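Section 7: Teaching the Drive and Memory Job by Hand

Read this section through once before you touch anything. You will skip that step, so the important parts are repeated where they matter.

The Plivico cell learns a job by being shown it. You move the arm, either by pushing it around or by remote control from the hand unit, and the software writes down where it went. It has no opinion about your technique. If you dither over the case for half a minute before committing, it will learn to dither, and it will do so faithfully until somebody teaches it something better.
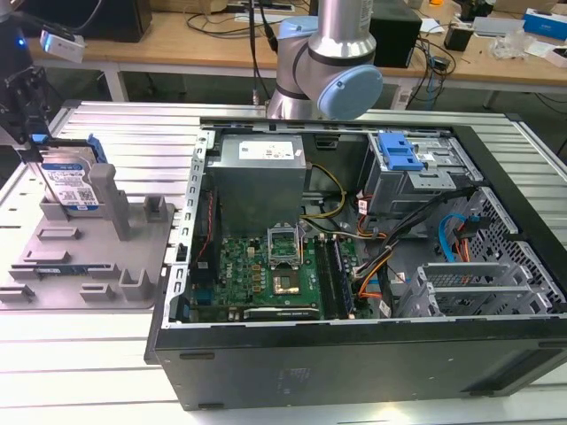
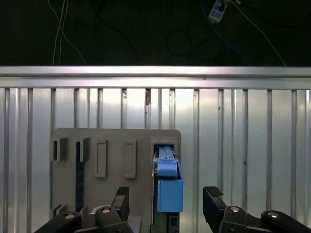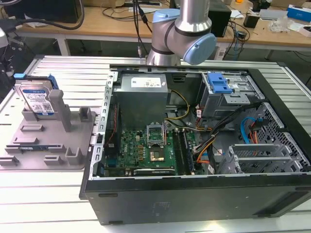

Fig. 7-2. Fixture and gripper (second picture); open tower on its side with the fixture to its left (first and third).

Before you start

1. Lay the tower on its side with the open side up and the fixture to its left. Leave the fixture where it is for the whole set of demonstrations. If it gets bumped, stop and go to "Starting over," below.

2. Unplug the tower. Unplug it even if you remember unplugging it.

3. Tuck stray cables back inside the case, away from the drive cage. The arm treats a cable as scenery right up to the moment it hooks one.

4. Seat the parts in their fixture slots. A part that leans will be picked up leaning, and then you will have taught leaning.

5. On the hand unit, open Jobs, choose New, and give the job a name. The Laryea naming rule (part, direction, version) is a good one. "test," "test new" and "test new REAL" are already taken at most sites.

CAUTION: Keep your free hand out of the space between the gripper fingers. The grip force is set for hard drives, which complain less than you do.

Choosing a teaching mode

Hand guiding is best for the big moves: over the case, back to the fixture, up and out of the way. Hold the enable switch and push the arm near the wrist. Pushing from higher up works too, in the sense that moving a sofa by its lamp works.

Remote control is best for the last bit of travel, when the fingers are closing on something or a part is going into a slot. Set the speed dial to 2 for this. You can switch modes in the middle of a demonstration; the recording carries on and the log notes the change.

Recording a demonstration

1. Send the arm home and wait for the steady tone.

2. Press Record. There is a short delay, then a beep. Don't move until you hear the beep. Anything before it is lost, including your best work.

3. Guide the arm to a point above the part, with the fingers open wide. Pause briefly. The software uses pauses to split the job into stages.

4. Switch to remote control and lower straight down. Check the wrist camera view. You want the part in the gap between the fingers, with clear space on both sides.

5. Close the fingers, then lift straight up until the part is clear of the fixture.

6. Guide the arm to its target and set the part down slowly. If it resists, back off and come in again. Forcing it teaches forcing.

7. Open the fingers, rise, and press Stop.

Note: One fumble followed by a clean recovery is worth keeping. The job gets better at rescuing itself. Five fumbles in one recording is a confession, and should be deleted.

How many demonstrations

A job with one part and one slot can be usable after a few dozen. For memory modules, plan on 100. Kaltham ships the software with storage for 889 recordings per job – we don't know why either – and will refuse the next one without much of an explanation. Clear out the bad ones before then.

Vary things a little between recordings. Change the starting position of the arm, or shift the tower slightly. Don't vary the order of the stages.

Checking the result

Run the job at low speed with one hand on the stop button. Watch the first pick closely. If the fingers land to one side every time, redo the wrist camera calibration (Section 4). If they land somewhere different every time, the trouble is in the demonstrations, and you know who made those.

Starting over

If the fixture has moved, or the Duseck mounting plate under it has been loosened, old recordings no longer match the cell. Archive them under Jobs, recalibrate, and begin again at step 1 of "Before you start." Don't mix old and new recordings in one job. The software allows it and shouldn't.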